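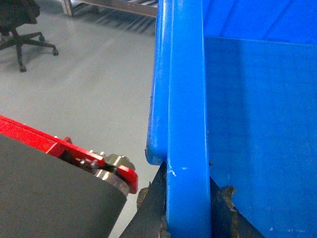 *Scuffs and scratches on blue plastic.*

**The Missing Reel**

The press notes said the lost ending of *Pirnitz* had been found, and I had my doubts before I got to the second paragraph. I've been reviewing movies for the Birnport paper long enough to know how often an ending gets found when a distributor has a slow summer coming.

The distributor was Wiltotard. They had put out *Pirnitz* in 2000, in a version that stopped so suddenly that people at my screening stayed in their seats waiting for more. A married woman rents a room over a bakery to meet her husband's business partner. They meet, they argue, they eat a lot of rolls. Then the husband comes up the stairs, you see his hand on the door, and the credits roll. I wrote at the time that it looked as if the money had run out. Everyone else wrote that it was daring.

Now there were 19 more minutes. A private screening would be held at the Carrasco at ten in the morning, and would I please not reveal what was behind the door.

I called the publicist and asked where the reel had been all this time.

"In storage," she said.

"Whose storage?"

"It's in the notes."

It wasn't in the notes. What the notes had was a long quote from the director about silence, and a photo of the bakery window.

The Carrasco used to be a good theater. The seats have been replaced with wide ones that tilt back, so you watch everything from the position of a dental patient. There were six of us scattered through the rows. The critic from the radio station had brought a blanket. A young man with a festival bag told me he'd written his thesis on the original ending, and I asked him what he'd said about it.

"That the door is the audience," he said.

"And if it opens?"

He looked at the screen, which was still dark. "I've been trying not to think about that."

They ran the whole picture first. I'll admit it held up better than I expected. The actress has a way of listening with her coat half on that I'd forgotten, and the bakery scenes have real heat in them, flour on the light switch and so forth. The partner is still a stiff. He says "I can't stay" as if reading it off a parking sign. I had given him one line in my old review and I thought now that it had been one too many.

Then the stairs, the hand, the door. I felt the young man go rigid two seats over.

The door opened.

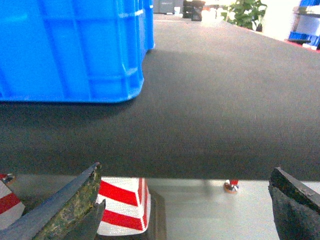
The husband walked in and sat down at the table. The lovers were at the window, fully dressed, and he didn't look at them. He took a roll out of the paper bag and pulled it apart. He asked whether there was any butter. For a long while that was all that happened, and it was the best thing in the movie. I wrote "butter" on my pad and underlined it.

And then I noticed the light switch. It was clean.

I don't trust myself on much, but I trust myself on rooms. In every other scene there had been a white smear on that switch, because she came up from the shop and turned it on with her hand, and somebody on that crew had cared enough to leave it there. Here was the same room, same night, same hour by the clock, and the switch had been wiped. So I started looking at other things. The actress kept her face turned from the camera. The partner stood in shadow. The husband we saw plainly, and he looked the way he ought to, but he was a heavy man with a beard, and a beard is a great help if you need to look the same.

The lights came up. The radio critic was crying into the blanket. The publicist stood at the front with her hands folded and asked if we had questions.

"When was this shot?" I said.

"With the rest of the film."

"By the same crew?"

"I believe it's the same crew."

"You believe it?"

She gave me the smile they give you. "The director's in the lobby," she said. "You could ask him."

I had never met him. He was a small man in a raincoat, standing by the popcorn machine, which wasn't on. I told him I'd liked the butter. He said thank you. I told him about the light switch.

He thought it over. He didn't seem upset, and he didn't seem caught, either, and I was watching for both.

"Maybe somebody cleaned it," he said.

"Between the stairs and the door?"

"Why not? People clean things when they're nervous. She's nervous."

"You don't show it."

"I don't show a lot of things. You complained about that last time." He had the line by heart, the one about the money running out, and he said it to me in a flat voice, with the comma in the right place. "You were right, by the way. It ran out on a Thursday, or whatever day it was. We had the room until noon."

"So you didn't shoot it then."

"I said the money ran out. I didn't say we went home."

I asked him straight out whether it was the old footage or new. He buttoned his raincoat. He said that his lead actress had read every review and kept mine, that she'd wanted to know for years what the husband would do, and that she had picked the butter herself. I asked if that had been before or after. He said he had a train, and he may have had one. I watched from the lobby doors and he walked off in the direction of the station, but the parking garage is that way too.

The young man came up next to me. He had taken the notes out of his festival bag and was folding them smaller and smaller.

"Well?" he said. "Is it real?"

"The switch is clean," I said.

"I know. I saw." He'd watched the thing many more times than I had, of course. "I thought maybe I'd leave that out."
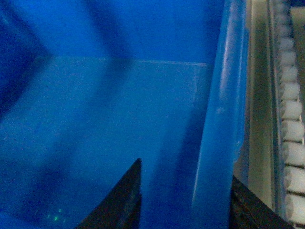 *Inside a blue bin, with pale rollers alongside.*

My editor wanted the piece by four and wanted it short. I turned in 874 words. I gave the performance its due, I called the partner a stiff again, and I spent a full paragraph on the butter. I described the light switch without saying what I made of it. She called me at my desk, from her desk, and asked if I was accusing Wiltotard of something.

"I'm saying it's clean," I said.

"Does anyone care if it's clean?"

I said I'd been asked not to reveal what was behind the door, and I hadn't. She said that wasn't an answer. She cut the light switch for space and ran the rest under a picture of the bakery window.

Wiltotard put a line of it on the poster. It's up outside the Carrasco now, my name in small type and three dots where they took out the part about the partner. I pass it on my way to the bus. The actress is on it too, with her coat half on, and last week I crossed over to get a better look at her hands, but the printing is too dark to show whether there's any flour.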